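Private Testing and the Case for a Common Limit

The Cavesbridge endurance race has always been decided in part before anyone arrives at Cavesbridge. Teams that can afford to rent the circuit in the winter months come to the first official practice with their gearing chosen, their brake wear charted and their drivers familiar with every bump on the back straight. Teams that cannot afford it spend the same practice finding out what their rivals learned in January. The series has tolerated this arrangement for years. It should now bring it to an end.

Under the present rules, an entrant may test privately at any circuit on the calendar until two weeks before the race held there. No limit is placed on distance, on the number of cars or on the tires consumed. The only formal requirement is that the circuit be informed of the car's engine specification for noise purposes.

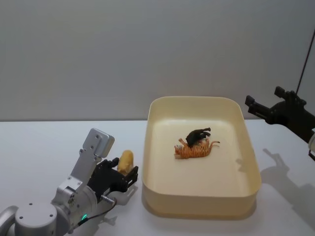 The effects of so loose a rule were plain last winter. By the log the circuit made available to entrants, the Dondex team completed 2278 miles of private running at Cavesbridge before the official test opened. Enwood Racing, which contests the same class with the same chassis, completed 279. Both teams were within the regulations, and neither should be criticized for the choices it made. A team with money will spend it where the rules permit. The fault lies with a rule that permits so wide a gap and then describes the class as cost-controlled.

It is often said in defense of private testing that mileage improves safety. There is some truth in this. A car that has run long distances in cold weather is less likely to suffer a suspension failure at night with 30 others around it, and drivers new to endurance racing benefit from laps in the dark. These are good reasons for every car to test. They do not amount to a reason for one car to test eight times as far as another.
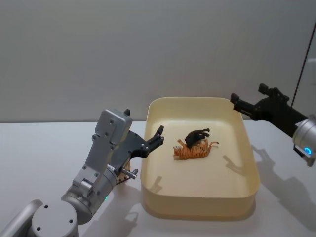
One entrant, Tóth, wrote in response to an earlier draft of this essay that a limit would punish the teams most committed to the series, and that the money saved would simply move to simulators and wind tunnels, where no official can count it. A lap at Cavesbridge, the letter went on, at least puts something into the circuit's accounts and gives the mechanics a day's honest work.

The objection deserves a proper answer. Spending will certainly move. It always has. Yet simulation remains a poor guide to the matters that decide a long race: how a tire behaves in its third hour, how quickly a crew can change a gearbox in the cold, how a driver copes with low sun at the end of an afternoon stint. These things are learned on the track, and access to the track is the one resource the series is able to measure. The concern for circuit income is also fair, and the proposal below takes account of it.

The series should adopt a limit of 1000 miles of private running per car in each season, of which no more than 458 may be completed at any one circuit. Official test sessions would stand outside the limit. Mileage would be recorded by the timing transponder that each car already carries, so the cost of enforcement would be small.
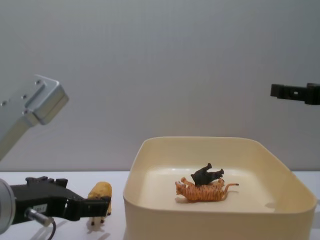

Two exceptions should be written in from the start. A manufacturer introducing a new engine or chassis should be allowed additional distance, provided the running takes place at a circuit that is not on the calendar. A team that must replace a chassis after an accident should be granted a single day to confirm that the new car is sound. Any wider list of exceptions would invite the kind of negotiation that has weakened earlier attempts at cost control, including the tire allocation, which now carries so many special cases that few crew chiefs can recite it.

As for the circuits, the official test could be extended by a day, with the rental divided among all entrants in proportion to the number of cars they bring. Cavesbridge would then be assured of income in a slow month — something it does not have at present, when a single cancellation by a large team can leave the track idle for a week. Smaller teams would pay less for a mile of running than they do now.
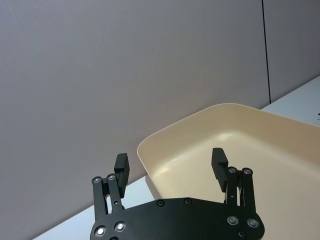
There remains the question of timing. Several entrants have already signed rental agreements for the coming winter, and it would be wrong to make those agreements worthless after the fact. The limit should therefore be announced before the final round of this season and take effect at the close of the next. That would leave one more winter under the old rule, with all its imbalance, but it would allow the budgets for the following year to be drawn up on terms every entrant understands.

The rules working group meets again in October. Private testing is listed on its agenda under other business, after the paddock parking plan, and entrants who wish to see it moved up should write to the series office before the papers are circulated.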